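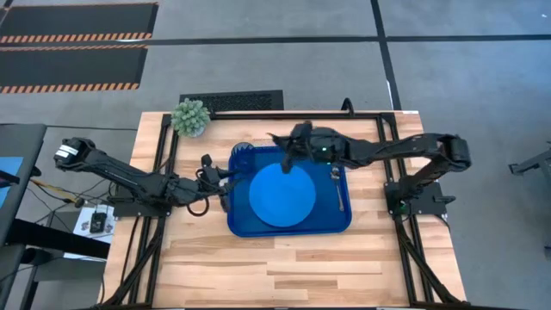 right, trays. been meaning to do this thread since October. we've switched to one tray per person for every meal and I am never going back to laying a whole table. plate a touch left of the middle, fork up the right hand side, tines pointing away from you. blue tray, lighter blue plate. that's a place setting, done

and before anyone starts, yes I know the fork "goes on the left". I eat with it in my right. the fork lives on the right

why trays. wood table. I love a wood table, all those long pale and honey strips, and I was spending my life wiping it. beans, gravy, the ring off every single mug. a raised rim catches most of it. you carry the mess to the sink in one go

also peas. peas can't leave

size: big enough that the plate lies flat and you've still got a strip down the side for cutlery. sounds obvious. I bought one where the plate sat up on the rim and the whole lot rocked every time you cut anything. went back to the shop next day

so measure your plate FIRST. across the widest bit. then measure the inside of the tray, not the outside, the outside is a lie

mine are the Mukovier ones, from Herken, the plain range with rounded corners. they do a red and a clear as well but I like the see through blue. got 3 to start with, then went back for more when Po-yen and the kids began coming for tea

rounded corners matter more than I thought. square ones get a line of old crumbs you have to dig out with a toothbrush. ask me how long I did that for

someone asking about plates. flat ones, hardly any lip. deep plates are fine for stew but they take up height in the cupboard and I stack the lot together, tray tray tray then plates on top

bowls: soup on a tray is fine on a table. soup on a tray on your lap is for braver people than me

ok the laying bit, as Jui-lin asked how I get it all out so quick. trays down first, all of them, even if there's seven. then all plates. then all forks. then knives if it's a knife sort of meal. don't do one whole tray at a time, you end up walking back to the drawer over and over

food goes on at the hob not at the table. carry the plate back to the tray. do not carry a loaded tray past a dog

knife goes right next to the fork on mine, blade facing the plate. Siu-ming puts his across the top edge. both fine. spoon only comes out for pudding, less to wash

if cutlery slides about when you lift the tray, thin damp cloth underneath it. or a bit of that rubbery drawer liner, cut to fit the strip. I did the liner for a week then got bored of washing it

I don't put a napkin under the plate. looks nice, goes soggy. kitchen roll folded in half, left side, tucked under the plate edge so it doesnt wander off

cleaning. warm water, soap, soft sponge. NOT the green scratchy side, see-through plastic shows every mark. I've got one that looks like it's been skated on, that's the one I use for potting up seedlings now

they're meant to be ok in the dishwasher, top rack. I don't, they take the space of 9 plates and come out with a puddle in them

dry them standing up. if you stack them wet they stick together and you get that awful suction noise and a faint pond smell

tea stains: bicarb paste, leave it while you do the rest, wipe. turmeric: no idea. you have a yellow tray now

table still needs looking after by the way, trays don't let you off. I do a thin coat of oil when the wood starts to look thirsty. wipe on, wait, wipe off properly or everything sticks to it, sleeves included

and check the underside of the tray before you put it down. one bit of grit and a push = a scratch as long as your arm. guess how I found out

Ya-wen just replied that her mum did this for years with metal ones and the din was unreal. can confirm, we had tin ones with a hunting scene on. every fork sounded like a car crash. plastic is much kinder

cost, as three of you have asked. don't have the receipt, sorry, less than a decent placemat each. the placemats I had before were cork and they just soaked everything up till they smelled of korma

do kids like it? mine do. own tray, own edge, nobody's elbow in your dinner. they carry it back themselves, which never once happened with a plate on its own

lighter plate on a darker tray is better than matching too. little one could see where the plate stopped. with the old white on white he'd miss and put his potato down next to it

Britt-Marie wants to know about guests. proper guests get the same tray, sorry. I did wonder if it was a bit school dinners. then everyone had seconds and washing up took ten minutes so I've stopped wondering

for xmas I put a sprig of something in the top corner. rosemary, bit of ivy. very fancy. rosemary ended up in the sprouts, no complaints

storing: upright in the gap beside the oven, not touching the oven side. used to be where baking sheets went. baking sheets now live on top of the fridge and fall on me

last typo check on the list: tray, plate, fork, kichen roll, cup. cup goes OFF the tray, top right. on the tray it tips when someone drags the thing towards them, and someone always drags it

oh and 3,452 of you looked at my drawer divider thread which is frankly alarming. same deal here, put your own tray set ups underneath, I want to see where your forks go

going now, pasta's boiling over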